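Search this site Enter keywords Go

Speaker notes: Selling used clothing by the pound
Plosmont Small Shops Evening, Thursday, February 7, 2008

Slot is 45 minutes with questions. Start on time even if the back rows are still filling.

Opening

Thank the hosts. Say who I am and which shop. Rukitz opened as a regular consignment store and switched to weight pricing in its second year. Most of the room will run tagged racks. Don't sell the idea too hard. The talk is about what changed in the back of the store, which is where the money was going.

Ask for hands: who tags every item? Who has ever tagged an item for less than the cost of the tag and the minute it took? Wait for the laugh, move on.

The old way

Every piece was looked at, priced, tagged, hung, and entered in the book. A plain T-shirt got the same handling as a wool coat. At the end of the season we pulled what hadn't sold, took the tags off, and boxed it for Moffat. Moffat paid us by weight. So the last buyer in the chain was already buying by the pound and we were doing hours of work to get there.

Pause here. This is the point people remember.

The new way

Clothing comes in, gets one sort, and goes to bins or to the rack. The rack is for coats, suits, leather, and anything with a lining worth keeping. Everything else is bins. Bins are one price per pound. The price is on the wall in large numbers and on the scale.

Bins are turned over on Mondays. Whatever has been out a full week drops to the lower price. What's left after that goes to Moffat.

Mention the scale. It has to be a legal-for-trade scale and it has to be inspected. I bought a kitchen-type scale first and had to replace it before we opened. Call your county weights and measures office before you buy anything. They were helpful on the phone.

Sorting rules

Read these slowly, people write them down.

Stains, check the collar, cuffs, and underarms first. If it fails there, stop looking.
Zippers, run them once all the way.
Knitwear, hold it up to a window.
Sportswear, check the printed numbers and letters for cracking. Cracked print goes in the bin anyway, but on top so the buyer sees it.
Damp items never go in a bin. One damp towel will spoil the whole load.
Pockets. Every pocket. We have found keys, a hearing aid, and a check.

A new sorter takes 4 shifts to get fast. Before that, have them work next to someone. Don't put them on coats.

Numbers

We move nearly 500 pounds in a normal week. The best week was in March, after the Skurivport rummage sale sent us their leftovers. That was unusual and I wouldn't plan on it.

The rack holds 233 hangers. I don't add more. When it's full, something comes off before something goes on.

Labor in the back room is down by 14 hours a week against the tagged system. That is payroll I can show. Sales by the register are a little higher, but we also changed our opening hours the same spring, so I can't say how much of it is the bins. Say that out loud. Somebody will ask.

What went wrong

Light clothing. Customers figured out quickly that a silk blouse weighs nothing. We lost money on those until they moved to the rack.

Heavy clothing. Jeans sat. At a per-pound price a pair of jeans cost more than people wanted to pay. We now have a flat price for jeans, on a separate table. It breaks the simple rule but the jeans sell.

Digging. Some customers throw things over their shoulder. A sign didn't help. Shallower bins did. If you can see the bottom, people put things back. Ours were too deep by half and we had to build false floors in them.

Regulars who resell. Some stores limit them. We don't. They come Monday morning, they buy a lot, and they are gone by noon. I asked them to leave the aisle by the door clear and they do.

Donors. A few consignors were upset that their things would be in a bin. We lost some of them. We now buy outright at the counter, for cash, at a posted price per bag, and the argument went away along with the bookkeeping.

If time is short, skip donors and go to the layout handout. The handout has bin dimensions and the wording for the price sign. Copies go on the chair by the exit.

Closing

Tell them to try one bin for one month before changing the whole store. Use the slow corner. Keep a notebook by the scale and write down what people put back. Give the shop phone number, not mine.

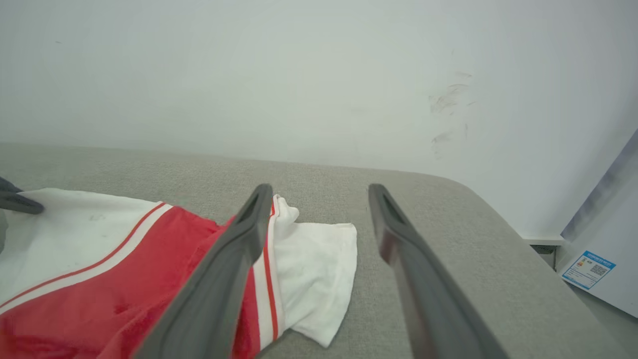
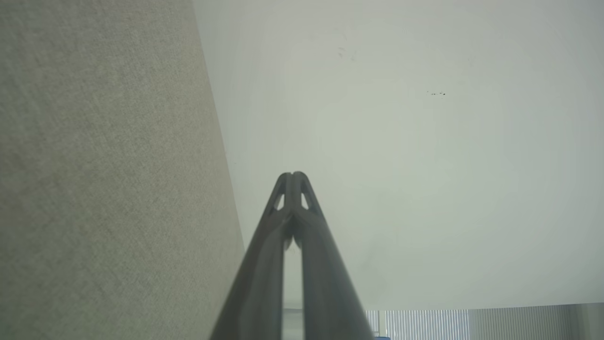 Question I expect: How do you set the price per pound when you're starting out?

Find out what your bulk buyer pays you and don't go near it. Then weigh a few bags of what you already sell, add up the tags, and divide. Start a little under that figure and hold it for a full season so customers learn it. We have changed ours once.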